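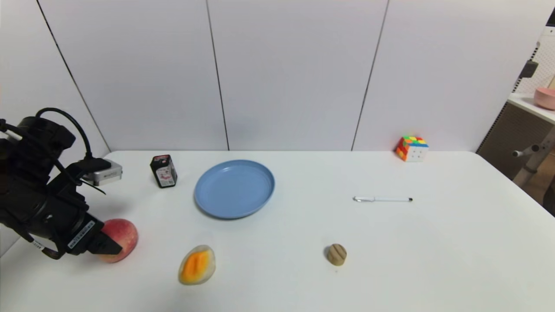 Figure 4. Peach and light blue plate on a white tabletop.

4 Setting up stall fee collection

This section covers the first set-up of fee collection in the Hevley market register. Complete Section 3 (Stall plan) first. Fees can't be assigned to a stall that has no number in the plan.

You need:
- a supervisor login
- the current fee schedule, signed by the market office
- the Kofler handheld reader and its charging dock

4.1 Enter the fee schedule

1. Log in and open Office > Fees > Schedules.
2. Select New schedule. Type a name with the market and the starting month, such as Nercombe August.
3. Enter a daily rate for each stall class. Rates are entered in whole currency units without a comma, so 1,000 is typed as 1000.
4. Set the grace period. The default is 24 hours.
5. Select Save as draft.

Note: A draft schedule has no effect on open accounts. It can be edited or deleted at any time before it is released.

4.2 Release the schedule

1. Open the draft and select Check. The register lists any stall class without a rate.
2. Correct the listed classes and run Check again until the list is empty.
3. Select Release. A second supervisor must enter a PIN on the same screen.

Caution: A released schedule can't be edited. To change a rate, close the schedule and start a new one. Fees already charged stay at the old rate.

4.3 Pair the reader

1. Place the reader in the dock and wait for the steady green light.
2. On the register, open Devices > Add reader.
3. Type the code shown on the reader display.
4. Assign the reader to one collector. Shared readers are not supported - receipts carry the collector's name.
5. Select Load stalls. The reader can hold up to 330 stalls. For a larger market, split the plan into zones and load one zone per reader.

Caution: Do not lift the reader from the dock while stalls are loading. If loading stops partway, clear the reader (Devices > Clear) and begin again at step 2.

4.4 Test receipt

1. On the reader, choose Test and enter any loaded stall number.
2. Enter a payment of 1 and press OK.
3. Check the printed receipt for the market name, stall number, collector name and the word TEST.
4. Dock the reader. The test entry shows in gray under Day log and is left out of the totals.

If the market name is wrong, the reader was paired under another office. Markets moved over from the Skirnton office keep their old name until it is changed under Office > Details.

4.5 Traders on temporary sites

Traders moved during building work keep their permanent stall number. Add the temporary site under Stall > Location and leave the stall class as it is. Do not create a second account for the same trader; arrears will not carry across.

For PIN resets, contact Lowri Jarman at the register desk. Questions on stall classes go to Mali Meredith.

Continue with Section 5, Closing the day.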